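Chapter 5
When Part of a Job Moves to a Machine

Most people picture automation as a whole job vanishing overnight. What usually happens at a workplace is smaller and harder to see. One task is taken out of a job and given to a machine, and the tasks left behind have to be sorted out again among the people who did all of them before. This chapter follows that sorting out. The main case is the tray room at Pistholm, a staff canteen that served 130 lunches a day when its managers began planning to hand some of the table clearing and setting to robot arms.

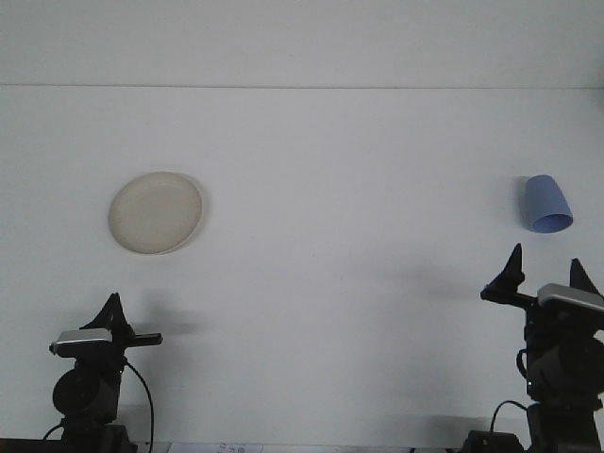
A task has to be described before it can be handed over, and the people who do it every day are often surprised by how much the description must include. The Pistholm staff first wrote "put the cup on the plate" as a single line. A worker reads that line and fills in the rest. For a machine the line has to cover a cup lying on its side with its mouth turned down, well away from the plate, as well as a cup that is already standing. By the end of April the single line had grown to two pages, and most of the added text came from the people on the early shift.

That writing was work, and it did not appear in anyone's job description. Chapter 2 called this kind of effort hidden work. It tends to grow during the first months of a new system, when the old duties are still being done by hand and the new ones have no name or pay grade yet.

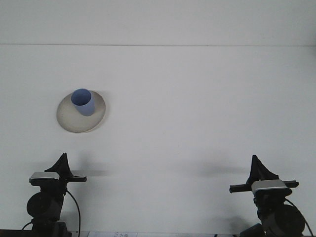

Barış Dönmez objected to the word "simple" in the first plan. He said that setting out dishes was the part of the shift when he could talk with the others, and that a plan which counted only the seconds saved would miss this. He also asked who would be called when the arms stopped, and whether that person would be paid more for knowing what to do.

His two points come up again and again in studies of workplaces. The first concerns what a task does for the people who perform it, apart from its output. A dull task may also be a rest, or a time to train a new hire. The second concerns responsibility. When a machine takes over the regular cases, the odd ones stay with people, and odd cases take more judgment.

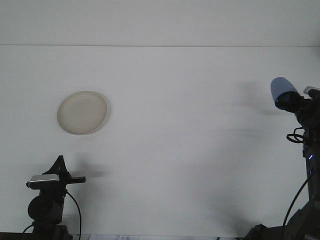

Managers can respond in several ways. At Dukov, a parts supplier, the workers who watched the machines were moved to a higher pay grade after one year. Hafþórsson, a laundry firm, kept the old grades and rotated everyone through the watching job. Arnwood did neither, and lost several of its most experienced people. We will compare the three firms in Section 5.2.

As you read, keep a list of the tasks in a job you know well. Mark the ones you could explain fully in writing to a stranger. You will need the list for the exercise at the end of Section 5.1.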